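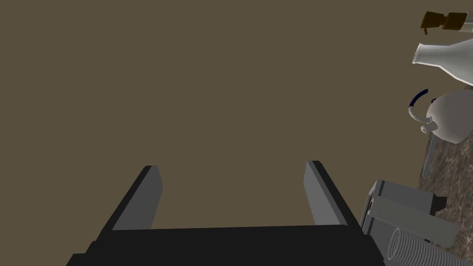
Quick one tonight, I've got boxes to tape. We're renewing the mortgage on the Grernton place and I said I'd write down how it went while I still remember any of it.

So. Letter came from the lender, nice paper, rate on it, a line to sign and a pre-paid envelope. Very easy. Too easy. I nearly signed it on the hood of the car.

Didn't. Rang Honeylyn Enriquez instead, the broker who got my sister into her condo. She asked for pay stubs, the last property tax bill, the statement with the balance on it. Took me an evening to find the tax bill. It was in the drawer with the batteries.

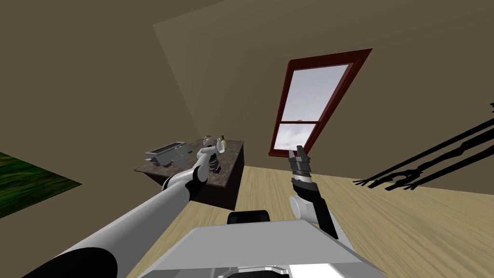
Hnat Boiko
Writer, home owner, payer of bills

5/23/22

Where was I. Honeylyn came back with two offers. One from a credit union, one from Wivico, who I'd never heard of. Both lower than the letter. Wivico was lowest but the penalty for breaking early was ugly, and if the job in Tundon comes through we might be selling in 3 years. Or not. Who knows.

Then I called my own lender and read them the credit union number. Long hold. Awful flute music. The fellow came back and matched it, minus a tiny bit, and waived the fee for changing our payment dates. Should of asked for that years ago.

Stuff I'd check again next time:
- what it costs to break the mortgage early, in dollars, on paper
- how much extra you can put down each year
- wether the rate hold runs out before your renewal date (ours almost did)

Fixed or variable, don't ask me. We went fixed. My neighbour Ifor Price went variable and he sleeps fine, I wouldn't.

Still waiting on the final paperwork. The cheque for the appraisal hasn't cleared either, so that's a phone call tomorrow. Will post the actual payment numbers once they're in, if Cherry Mae lets me. OK, boxes.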